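Two Weeks of Drops, Warm Cloths and Squinting

June 26, 2019

I have had cranky eyelids for most of my grown-up life, and I'd somehow got it into my head that this was simply how mornings felt. You wake up, you peel your eyes open, you blink at the kitchen clock until the numbers settle down, and off you go. My mother was the same, and she put it down to pollen in the summer and the furnace in the winter, so I did too.

Then last December we had the dry spell, with the heat running day and night, and I came down one morning with the left lid puffed up like a little pillow. It didn't hurt so much as it annoyed me. I could see it! That was the strange part, this pink shape at the top of everything I looked at. I gave it a few days (I always give it a few days) and then I called the clinic over in Centhorpe and they found me a spot that same afternoon.

The drive to Centhorpe is a pretty one if you take the old road past the Flurkau orchards, although in December it's mostly sticks and mud. I'd worn my sunglasses over my regular glasses, which my family finds very funny, and I kept them on right into the waiting room. There was a little boy there picking out frames who had settled on bright orange, and his grandmother was trying so hard to steer him toward the brown. I hope he got the orange.

The doctor was kind and took her time. She had me put my chin on the rest and look at her ear, then up, then down, and she pressed along the edge of each lid with a cotton swab, which feels odd but is over quickly. What I had, she told me, was a stye on the left and a long-standing case of blepharitis on both sides, a big word for grumpy eyelid edges. The tiny oil glands along the lashes get clogged, the tears dry up too fast, and you end up with eyes that sting and water all at once. I'd always thought watery eyes meant I had plenty of tears. Apparently mine were just poor quality ones, and I've tried not to take that personally.

She sent me home with a plan. A warm cloth over closed eyes morning and night, then a gentle wipe along the lashes with a cleanser made for the purpose, then drops, the kind without preservatives. No eye makeup until the stye was gone, and the old mascara was to go straight in the trash. (It was older than I would care to write down here.)
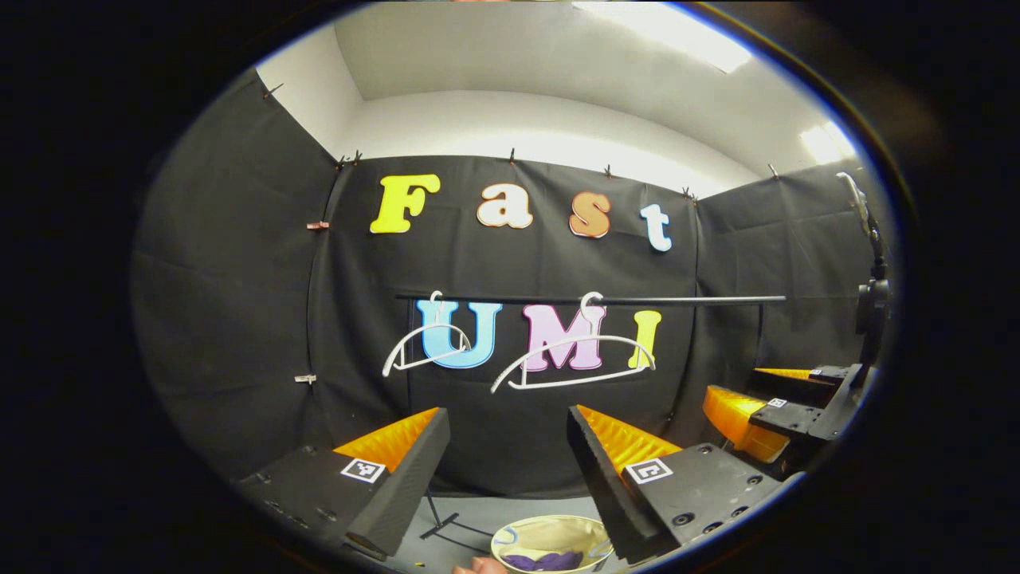

Now, the warm cloth sounds like the easy bit, and for the first minute it's heaven. But a washcloth goes cold so fast! I was up and down from the couch to the sink, dripping all over the rug, and by the third trip I was grumbling out loud. My neighbor took pity and lent me one of those bead-filled masks you heat in the microwave. It stays warm much longer and doesn't run down your neck, and after a few nights with hers I bought one of my own from Kummont, the drugstore by the bank. Test it on the inside of your wrist before it goes anywhere near your face. I didn't, once, and once was enough.

The drops took me longer to get the hang of. I blink. I have always blinked, and I can see a drop coming from a mile away. My cheeks were very well moisturized that first week. What finally worked was lying flat on the bed, pulling the lower lid down a little, and looking at the ceiling fan while I squeezed. Then I close my eyes and lie there for a bit, and if the dog jumps up, well, we both have a rest.

The stye went down in 2 weeks, a little faster than I'd feared and a good deal slower than I'd wanted. The rest of it has been more of a slow improvement, the kind you notice backwards. Sometime in the spring I realized I'd read a whole chapter in bed without rubbing my eyes. I can sit through a movie now and come out able to find the car.

I did have to change a few habits. I turned the vent in the car away from my face, I moved my computer screen down so I'm looking slightly under level instead of up at it, and every 30 minutes or so I get up and look out the window at whatever the birds are doing. My daughter set a timer on my phone for that and I find it bossy, but I do get up.

I went back last week for my checkup and the lids looked much calmer, though she could still see a few stubborn glands on the right. We talked a little about an in-office treatment that warms and presses the glands for you. It would cost me 400 dollars, or 300 if I had it done during their summer special, and my insurance won't touch it. I'm thinking it over. For now I'm sticking with the mask and the wipes, and I'll see how I get along once the furnace comes on again.

If any of you have had the treatment done, I'd love to hear how it went, and whether you'd pay for it a second time. And if your eyelid has been bothering you for a while and you've been giving it a few days, please go and let somebody take a look. Next time I'll get back to the tomatoes, I promise. They're finally tall enough to need staking.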